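ゴムのはなし　のびて、もどって、いつかのびきる

2019年7月5日（金曜日）

ズボンのゴムというものは、ふだんはだれにもほめてもらえません。朝はいてから夜ぬぐまで、ずっとおなかにしがみついて働いているのに、「今日のゴム、よかったね」と言う人はいません。そのくせ、一度でもゆるんでずり落ちたら大さわぎです。とくに体育の時間だったりすると、本人はその後かなり長いあいだ忘れられません。

今回はそのゴムの話をします。なぜのびるのか。なぜもどるのか。どうしてある日とつぜん、やる気をなくしたようにだらんとするのか。とちゅうに実験も入れてありますが、おもしろいところだけ読みたい人は、むずかしそうな段落をとばしてもかまいません。大人向けの本だって、みんなそうやって読んでいます。

ゴムは木から出てくる

ゴムには大きく分けて、木からとれるものと、工場で石油などから作るものがあります。木からとれるほうを天然ゴム、工場で作るほうを合成ゴムといいます。

天然ゴムのもとを出すのは、パラゴムノキという背の高い木です。もともとは南アメリカのアマゾン川のあたりに生えていましたが、今はタイやインドネシアなど、東南アジアの農園でたくさん育てられています。幹の皮にななめにあさく切りこみを入れると、牛乳のような白い汁がにじみ出てきます。この汁をラテックスといいます。見た目は牛乳ですが、飲んでもおいしくありませんし、飲んではいけません。

木がどうしてそんな汁を出すのかというと、人間のパンツのためではないことはたしかです。皮をかじりに来た虫の口をねばねばにしたり、きずをふさいだりするのに役立っていると考えられています。虫にしてみれば、おやつを食べに行ったら口がのりづけされたようなものです。たんぽぽの茎を折ったときに出る白い汁も、じつはラテックスのなかまです。手につくとべたべたして、なかなか取れませんね。

ラテックスは、水の中にとても小さなゴムのつぶがちらばったものです。これに酸を少し入れると、つぶどうしがくっついてかたまります。それを平たくのばしてかわかしたら、ゴムの板のできあがり。ただし、この板のままではズボンには使えません。その理由は後で出てきます。

ずっと昔のゴムボール

ゴムをはじめて使いこなしたのは、中央アメリカのあたりに住んでいた人びとです。三千年以上も前から、木の汁をかためてボールを作り、球技をしていました。このボールは中までぎっしりゴムがつまっていて、重いものは何キログラムもありました。地方や時代によってルールはちがいますが、手を使わず腰で打つやり方がよく知られています。何キログラムもあるかたまりを、腰で、です。ドッジボールでにげ回っている人は、生まれる時代がよかったと思ってください。

おもしろいのは、この人たちがゴムに別の植物の汁をまぜていたことです。アサガオに近いつる草の汁をまぜると、ゴムがよくはずむようになります。化学の教科書などない時代に、どうやって見つけたのでしょう。いろいろな草をかたっぱしからまぜてみた人がいたのかもしれませんが、記録がないのでわかりません。台所で同じことをするとおこられますが、歴史にはそういう人が必要です。

その後、海をわたってきたヨーロッパの人がボールのはずむようすを見て、たいへんおどろきました。それまでヨーロッパのボールといえば、皮のふくろに毛や羽をつめたものなどで、落とすと「ぼとっ」と言ってそこで終わりだったのです。

英語でゴムのことをラバーといいます。これは「こするもの」という意味です。紙にえんぴつで書いた字をこすると消えるとわかって、消しゴムとして使われはじめたので、そういう名前になりました。それより前は、まるめたパンで消していました。まちがえるたびにパンを使うのですから、算数の苦手な子はおなかがすいたことでしょう。ちなみに、今みなさんの筆箱に入っている消しゴムの多くはプラスチックでできていて、ゴムは入っていません。「消しゴム」という名前だけが、いすわっています。

からまったひもの正体

では、ゴムはなぜのびるのでしょう。

ものはみんな、分子という小さなつぶでできています。水の分子はとても小さくて、つぶらしい形をしています。ところがゴムの分子は、つぶというより、とんでもなく長いひもです。小さな部品が何千も何万も一列につながっています。

そのひもが、ゴムの中ではまっすぐならんでいません。くねくね曲がって、となりのひもとからまっています。ゆでたスパゲッティをざるにあけて、しばらく忘れていたときのあの感じです。しかも、スパゲッティとちがって、ひもはいつも動いています。目には見えませんが、くねくね、ぶるぶると、少しも休みません。

ゴムを引っぱると、曲がっていたひもがのばされて、だんだん引っぱったほうにそろってきます。もともとくしゃくしゃに曲がっていたので、のばす余裕がたっぷりあるのです。針金はこうはいきません。金属の中では小さなつぶがきちんと整列しているので、少しのびただけで、形がもどらなくなるか切れるかします。きちんとしすぎるのも考えものですね。先生に言うときは、言い方に気をつけてください。

手をはなすと、ひもはまたくしゃくしゃにもどります。どうしてでしょう。まっすぐの形は、ひもにとって一通りしかありません。でも、くしゃくしゃの形なら、数えきれないほどあります。いつもぶるぶる動いているひもは、ほうっておけば、数の多いほう、つまりくしゃくしゃのほうへ行ってしまうのです。

みなさんの部屋も同じです。きちんと片づいた部屋になる方法は少ししかないのに、散らかった部屋になる方法は山ほどあります。だから、ほうっておくと散らかります。これは科学的な事実ですが、家の人に説明しても、片づけなくていいことにはなりません。わたしは子どものころにためしました。

ひもとひもを橋でつなぐ

さて、さっき、木の汁をかためただけのゴムはズボンには使えないと書きました。からまっているだけのひもは、強く引っぱられたり、長いあいだ引っぱられたりすると、ずるずるとすべって、ほどけてしまうのです。のびたまま、もどってきません。

もうひとつ困ったことがあります。かためただけのゴムは、夏の暑い日にはべたべたにとけたようになり、冬の寒い日にはかちかちにかたくなってしまいます。二百年ほど前の人びとは、これで雨の日のくつやコートを作って売り出しました。はじめはよく売れましたが、夏になると、くつはべっとりくずれて、ひどいにおいがしたそうです。買った人がどんな顔をしたかは、だいたい想像がつきます。

これをなおしたのが、硫黄です。火山や温泉の近くにある、黄色いあれです。ゴムに硫黄をまぜて熱をかけると、硫黄が橋のようになって、ひもとひもをところどころでつなぎます。これを加硫といいます。橋ができると、ひもは動けるけれど、どこかへすべって行ってしまうことはできません。引っぱればのび、はなせば元の場所にもどってきます。暑さや寒さにもずっと強くなります。

橋の数はほどほどが大事です。少ないとだらしなくのび、多いとかたくなります。うんとたくさん橋をかけたものはエボナイトといって、万年筆のじくや楽器の口にくわえるところに使われてきました。こちんこちんで、もうのびる気はありません。輪ゴムと万年筆が親せきだと言われても、どちらもあまりうれしくなさそうです。

ズボンの中では何が起きているか

ここでズボンにもどります。はきかえるときにぬぎっぱなしにした短パンを、ちょっと思い出してください。足が出ていったあとの短パンは、たいてい情けない姿をしていますが、ゴムの入ったところだけは、きゅっと細かいしわがよっています。このしわをギャザーといいます。

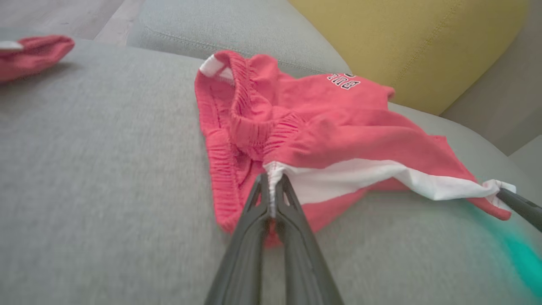 リボル・ゼレナークさんは、このしわのことで、ずいぶん長いあいだかんちがいをしていたそうです。おたよりをそのままのせます。

「ぼくは小さいころ、ズボンの腰のところは、布そのものがのびるのだと思っていました。それで、のびない布のズボンでも腰だけはのびるのがふしぎで、ある日、はさみで切って中を見ました。平たいゴムが出てきました。すごい発見をしたと思って母に見せに行ったら、母はゴムのほうは見ないで、はさみのほうばかり見ていました。あの切りくちは、ぼくが自分で縫わされました。それで質問ですが、布はのびないのに、どうして腰のところはのびるのですか。今でも人に説明できません」

いい質問です。はさみのことは、お母さんのほうが正しいと思います。

しくみはこうです。腰のところの布は、もともと、おしりが通るくらい大きな輪にしてあります。その中に、布の輪より短いゴムの輪を入れます。ゴムは縮もうとするので、布もいっしょに引きよせられます。でも布は縮めません。あまった分の行き場がなくなって、しかたなく波のように折れ曲がります。それがギャザーです。

はくときには、ゴムがのび、波がのばされて平らに近づきます。のびているのはゴムで、布は折れていたところが広がっただけです。つまり布は、ふだんから余分な長さをしわにしてかくし持っているわけです。そして、布がぴんと平らになったところで、もうそれ以上は広がりません。お正月のあとに試すと、この限界がよくわかります。

もっとも、Tシャツのような編んだ布なら、布のほうも少しのびます。編んだ布は糸が輪になってつながっているので、引っぱると輪の形が変わって広がるのです。リボルさんのズボンは、縦の糸と横の糸を組み合わせた、織った布だったのでしょう。こちらは縦や横に引っぱっても、ほとんどのびません。ためしにハンカチをななめに引っぱると、今度はいくらかのびます。糸の四角がひし形にゆがむためです。ななめにすると急にものわかりがよくなる布、というわけです。

ゴムの入れ方にもいろいろあります。布のトンネルを作ってその中にゴムを通すやり方だと、古くなったときにゴムだけ取りかえられます。ゴムをのばしながら布にじかに縫いつけるやり方もあります。こちらはゴムが中でねじれないのでいいのですが、取りかえるには縫い目をほどかなければなりません。ねじれたゴムをズボンの外から指でもぞもぞ直したことのある人なら、どちらにもよしあしがあるのがわかるでしょう。

平ひもの形をしたゴムをよく見ると、ゴムだけでできているのではなく、細いゴムの糸のまわりを、ポリエステルなどの糸で編んだり織ったりして包んであります。はだかのゴムはすべりが悪く、じかにはだに当たるとぺたぺたするからです。水着や運動用の服には、ポリウレタンというのびる糸もよく使われます。これは木の汁ではなく、工場で作られたものです。ほかの糸にほんの少しまぜるだけで、服全体がよくのびるようになります。洗たく表示の近くにある小さな字を読むと、ポリウレタンがどのくらい入っているか書いてあります。しょうゆのびんの裏まで読んでしまうような人には、たまらない楽しみです。

家でできる実験

輪ゴムを使います。なるべく幅の広いものがやりやすいでしょう。どの実験でも、輪ゴムを顔に向けてはじいたり、切れるまで引っぱったりしないこと。目に当たると本当に危険です。ラテックスにアレルギーのある人は、天然ゴムの輪ゴムにさわらず、この章を読むだけにしてください。

実験その一。のばしたゴムの温度をたしかめる。

きれいな輪ゴムを両手の指でつまみ、手早くのばして、のばしたまま上くちびるにそっと当てます。くちびるは温度のちがいによく気がつく場所です。ほんのりあたたかく感じるはずです。次に、のばした輪ゴムをそのまましばらく持っていて、部屋の温度になじませてから、急にゆるめてくちびるに当てます。今度はひんやりします。

のばすと、ばらばらだったひもがそろって、そのときに熱が出ます。もどるときには逆に、まわりから熱をもらうので冷たくなります。わからなければ何回かやってみてください。くちびるに輪ゴムを当てて真剣な顔をしているところを家の人に見られるかもしれませんが、科学の歴史には、もっと変な顔をした人がいくらでもいます。

実験その二。あたためると、のびるか、縮むか。

これはかならず大人といっしょにやってください。輪ゴムを切って一本のひもにし、上のはしをドアの取っ手などに結びます。下のはしには、ゴムが元の倍くらいにのびるおもりをつるします。小さなふくろにビー玉を入れると、重さを調整しやすいでしょう。おもりの下に定規を立てて、高さをおぼえておきます。

それから、ドライヤーで、ゴムに少しはなれたところから温風を当てます。風でゆれるので、当て終わってから、ゆれがおさまったところですばやく高さを見ます。

電車のレールも、たいていの金属も、あたためるとのびます。ところが、ぴんと引っぱられたゴムは縮むのです。おもりは少し持ち上がります。ほんの少しなので、見のがした人は、となりの人が「あがった」と言ったのを信じるか、もう一度やるか、どちらかにしてください。

あたためると、中のひもがますます元気にぶるぶる動き、くしゃくしゃにもどろうとする力が強くなります。それでおもりを引き上げるのです。引っぱっていないゴムをあたためたときは、ふつうのものと同じように少しふくらみます。ややこしいですね。ゴムに代わっておわびします。

実験その三。冷たいゴム。

輪ゴムを冷凍庫に一晩入れて、出したらすぐに引っぱってみます。部屋に置いてあったものとくらべると、どうでしょうか。家の冷凍庫の寒さだと、ちがいはわずかかもしれません。もっともっと寒く、マイナス七十度くらいになると、天然ゴムはかたくなって、ガラスのように割れるようになります。ひもがこごえて、動けなくなるからです。そこまで寒いところでは、ズボンのゴムより先に心配することがあるでしょう。

冷凍庫に輪ゴムを入れるときは、ふくろに入れて、ふたに「実験中」と書いておくのがおすすめです。書かないと、夕食のえだ豆の中から見つかることになります。

ゴムはなぜだめになるのか

引き出しの奥から、ずっと前の輪ゴムが出てきたことはありませんか。さわるとべたついたり、引っぱったとたんにぼろっと切れたりします。何もしていないのに、とみなさんは言うでしょう。何もしていなくても、空気はしています。

空気の中の酸素が、長い時間をかけてゴムのひもを切ったり、ひもどうしをよけいにつないだりするのです。ひもが切れればべたべたになり、つながりすぎればかたくもろくなります。太陽の光に当たるともっと早く進みます。夏の窓ぎわに置きっぱなしの輪ゴムは、いちばん気のどくな一生を送ります。オゾンという気体も苦手で、のばされたままのゴムがオゾンにふれていると、表面に細かいひびが入ります。タイヤが黒いのは、すすのような炭素の粉をまぜてあるからで、この粉はゴムをじょうぶにし、光からも守っています。

ズボンのゴムは、そのうえ一日じゅう引っぱられ、汗をすい、洗たく機でぐるぐる回され、ときには乾燥機で熱風をあびます。これで文句を言わないのですから、たいしたものです。とはいえ限界はあります。中のゴムの糸がところどころ切れたりのびきったりすると、包んでいる布の糸だけががんばることになります。でも布の糸には、もどる力がありません。こうして腰まわりは、だらんとなります。

長持ちさせたければ、日かげに干すこと。乾燥機が使えるかどうかは、表示を見て決めること。それから、ズボンの腰を両手でつかんで、どこまでのびるかためす遊びは、弟のズボンであってもやめること。

取りかえという手術

腰のゴムがトンネルに入っているズボンなら、中身を入れかえて、また働いてもらえます。家の人に相談して、いっしょにやってみましょう。

まず、腰の内側に、ゴムを通すための小さな口がないかさがします。なければ、内側の縫い目を少しだけほどいてもらいます。古いゴムを引き出して、切ります。新しいゴムのはしに安全ピンをとめて、その口から入れ、布をたぐりながら進めていきます。もう片方のはしは、ズボンの口のところに別のピンでとめておいてください。これを忘れると、せっかく一周したところで、反対のはしがトンネルの中に消えています。わたしはこれを何度もやりました。三度めからは、ひとりごとがふえます。

ゴムが一周したら、ねじれていないかをたしかめます。両はしを重ねて縫い合わせ、口をとじ、ギャザーを指でならせば終わりです。きつすぎると、おなかに電車の線路のようなあとがつきます。ゆるすぎると、最初の体育の話にもどります。縫う前に、仮どめして一度はいてみるといいでしょう。ただし安全ピンでとめたまま走り回らないでください。

ところで、古いゴムはすてる前に、新しいゴムとならべて引っぱってみてください。同じように引いても、古いほうは、もどるのがおそかったり、とちゅうで止まったりするはずです。表面の糸をほどくと、中の細いゴムの糸が出てくることもあります。虫めがねがあれば、ところどころ切れているのが見つかるかもしれません。

ことばのメモ

ラテックス　ゴムの木などが出す白い汁。牛乳ににているが、牛乳ではない。

加硫（かりゅう）　ゴムに硫黄をまぜて熱をかけ、ひもの間に橋をかけること。

エボナイト　橋をかけすぎてかたくなったゴム。なった本人は気にしていないもよう。

ギャザー　布をよせてできた細かいしわ。アイロンをかけて消そうとしても、ゴムがすぐもとにもどすので、つかれるだけです。

ポリウレタン　のびる糸の材料にもなる合成の物質。スポンジやくつの底にもすがたを変えて出てきます。

次の十月の号では、ファスナーを取り上げます。布をかんで動かなくなったファスナーをお持ちの人は、無理に引っぱらず、それまで着ないでおいてください。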